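Omby Court Notes
2 Dec 2018

1/ Thread on the Nasetti sentencing, as the written remarks are now up. I sat through both days of the hearing and have compared my notes with the published text. Where they differ I go with the text.

2/ Background for those who missed the trial. Nasetti was convicted in October on two counts: making a threat to damage property, and wasting police time. The jury cleared him on the third count, possession of an article with intent. That acquittal matters later on.

3/ The threat was a phone call to the Lodolo Street bus depot. The caller said a device had been left in the staff canteen and gave a time. No device was found. The depot and the two streets behind it were cleared for most of a working day.

4/ The call lasted 70 seconds. It was recorded in full, because the depot records all calls to the control desk. The defence tried to have the recording kept out on the grounds that the notice to callers only plays on the public line. The judge let it in and gave reasons at paragraph 12.

5/ Identification was never really in dispute by the end. The handset was registered to his former employer, Jardine, and had been reported missing the week before. Cell site records put it within the same area as his flat for the whole of that morning.

6/ Now the sentence. Twenty months on count one, four months on count two, to run at the same time. Not suspended. He will serve half in custody and the rest on licence, less the time already spent on remand.

7/ The prosecution asked for a starting point of three years. Their argument was scale: 143 people moved out of the depot itself, and roughly 700 more from the shops and offices nearby. They also put in a schedule of lost takings.

8/ The judge accepted the first figure and was cautious about the second. The larger one came from a police estimate made on the day, and the officer could not say under questioning how it had been worked out. See paragraph 19. She treated it as "several hundred" and moved on.

9/ The schedule of lost takings was given little weight. Only three of the businesses had provided accounts. The remainder were letters. No compensation order was made, and the businesses were told they could go to the civil court.

10/ On intent. The prosecution wanted the court to find that he meant to carry out an attack and simply lacked the means. The judge refused. The jury had cleared him on the article count, and she said she could not sentence him on a basis the jury had turned down. I think that is plainly right in law.

11/ In his favour: no previous convictions, a medical report (not read out in open court), and the guilty plea offered on count two before the trial began. He got a quarter off that count, which makes no difference in practice given that the two run together.

12/ Against him: the call was planned, it was made at shift change, and he let it run. A second call would have ended the clearance by mid-morning. The judge came back to this point three times.
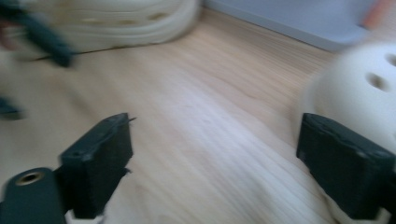 13/ Helmi Laaksonen replied to post 10 that a judge may still find facts for herself after an acquittal, provided they do not contradict the verdict, and that I had put it too broadly. Fair. The wider rule is as she states it. In this case the finding asked for would have contradicted the verdict, so the result is the same.

14/ Costs. The prosecution applied for the cost of the search teams. Refused. A surcharge applies in the usual way.

15/ Correction to my post from the first day. I gave the case as being listed in Court 6. It was Court 4. I also wrote that Sebastian Zamfir appeared for the prosecution. He appeared for the defence. Both posts have been deleted.

16/ Appeal. Mr Zamfir told the court that leave would be sought against sentence only. The usual limit is 28 days from the date of sentence. The ground he mentioned was that the length of the clearance had been counted twice, once as harm and once as an aggravating feature. Paragraphs 21 and 24 are the ones to read side by side.

17/ The full remarks run to 31 paragraphs. The recording itself has not been released, and the application by two newspapers for a copy is listed for hearing on a date to be fixed. I will post the listing when it appears.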